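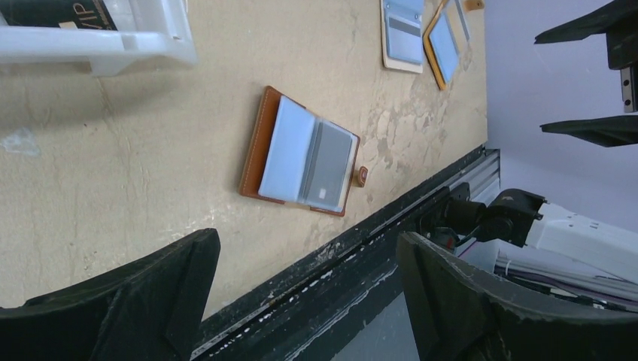
4. Daily start of the Urano cell at the finishing table

This section is for the finishing staff at the Tullham workshop, who worked until now with the card holders only by hand. The Urano cell takes over the picking, turning and closing of the pieces. The checking of the leather, the stitching and the sleeves stays with the person at the table. Put the open card holder down with the sleeves on top and the snap tab lying free to one side, like the brown one between the gripper fingers. If the tab is folded under the cover, the fingers can close on it and leave a mark in the leather.

4.1 Before you switch on

1. Check that the red stop button is released and that you can reach it from your chair without standing up.
2. Wipe the work surface with a dry cloth. Take away threads and small scraps of paper or plastic. The cell can read a scrap as the corner of a piece.
3. Look at the inner faces of the gripper fingers. Scuffs are normal. A sharp edge which you can feel with a fingernail is not normal, and the finger must be changed (part 1288).
4. Place the storage container where both arms can pass beside it. The container must not stand between two pieces.
5. Tie back long hair and take off scarves and neck cords, also if you only want to look.

Note: The colour of the leather does not matter for the cell. Tan, cream and brown pieces can be mixed in one batch.

4.2 Starting a batch

1. Turn the main switch to ON. Wait until the lamp on the Xie controller is steady green. In winter it can take almost 3 minutes.
2. Lay out the pieces. Leave one hand width between them, so that a finger can go down beside each piece.
3. Press HOME. Both arms move to their waiting position. Keep your hands in your lap or on the table edge on your side.
4. Choose the batch type on the screen. For card holders with sleeves it is type 27.
5. Press START and watch the first piece until it is finished. After the first piece you can turn to your own work.

Caution: Do not reach in to straighten a piece while the lamp is green. Press PAUSE, wait for the yellow lamp, and then correct it. We know that the hand goes there by itself after many years at this table. Please take the first days slowly.

4.3 Handing over between the two arms

Some steps need both grippers on the same piece. The first gripper holds the piece and the second one comes in from the side. When you teach a new position, use the slow mode and follow these steps.

1. Hold the enabling switch in the middle position.
2. Bring the first gripper to the piece and close it with force setting "soft". The stitching should stay outside of the fingers where the shape allows it.
3. Bring the second gripper in from the side until its tip touches the edge of the leather.
4. Stop and look from above. The rounded corners should lie flat and not bend up.
5. Press SAVE POINT.

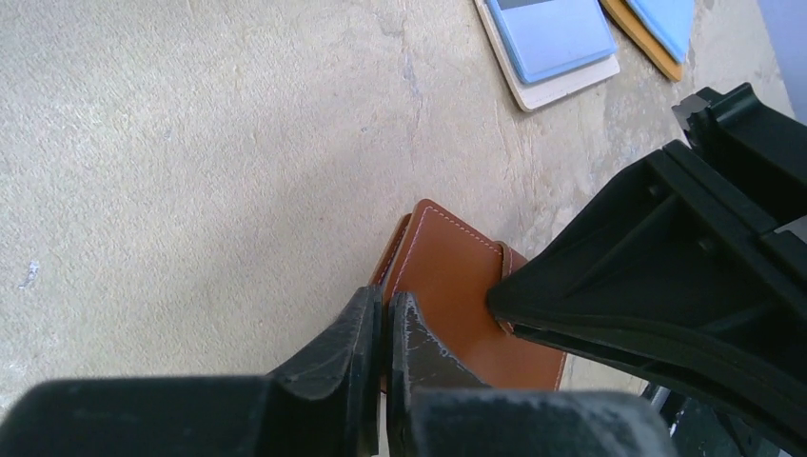
Figure 4-2. Leather wallet held by the first gripper, tip of the second gripper at its right edge.

Note: If the leather bends, move the second gripper back a little and save the point again. Do not increase the force. Soft leather keeps the print of the finger for a long time.

4.4 Who does what

The operator of the shift lays out the pieces, starts the batch and decides if a piece is good. The cell does not reject anything. A piece with a loose stitch goes through the same as a good one, and so the check by eye must be done before the piece is laid out.

The shift lead keeps the cell log. Write down each stop with the time and the batch type - also the short ones, because they show us where a saved point is not good any more. A stop is not counted against the operator, and there is no piece target per person while the cell is running.

Operators change places every two hours between the cell and the hand table. If you prefer to stay at one of them, speak with the shift lead before the shift starts.

4.5 Care of the grippers

1. After each shift, press PARK and turn the main switch to OFF.
2. Brush the dust from the fingers with the soft brush. Do not use oil or leather wax on them.
3. After 2000 cycles the screen shows CHECK GRIP. Tighten the finger screws by hand with the short key, then confirm on the screen.
4. Check that the cables hang free and are not pinched behind the arm.

Caution: If an arm makes a knocking sound or does not go back to its waiting position, press the stop button and leave the piece where it is. Call Jandstead service and keep the cell log ready.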